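Participants wanted: Histmont open day, hand-held gripper sessions

Histmont seeks 30 adults to operate paired grippers at its open day on 05/11/2024. No experience is required. Each participant works with fruit and a tray in a furnished bedroom.
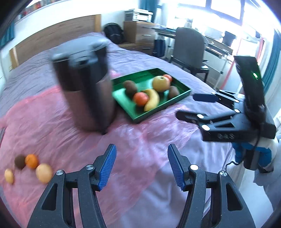
Requirements

Normal use of both hands. Sessions last 62 minutes, including a demonstration by Jelano staff. Gloves are supplied.

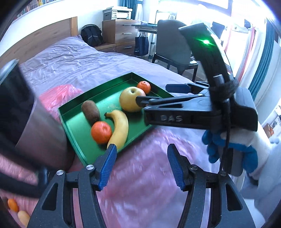 Applications go to the Shemweta office, quoting reference 322. State your glove size and any allergy to fruit; bananas and kiwi fruit are handled at close range. Travel costs are repaid.

Contact: Histmont Open Day Desk, Shemweta | © Histmont | Back to top
4 shares | 2 comments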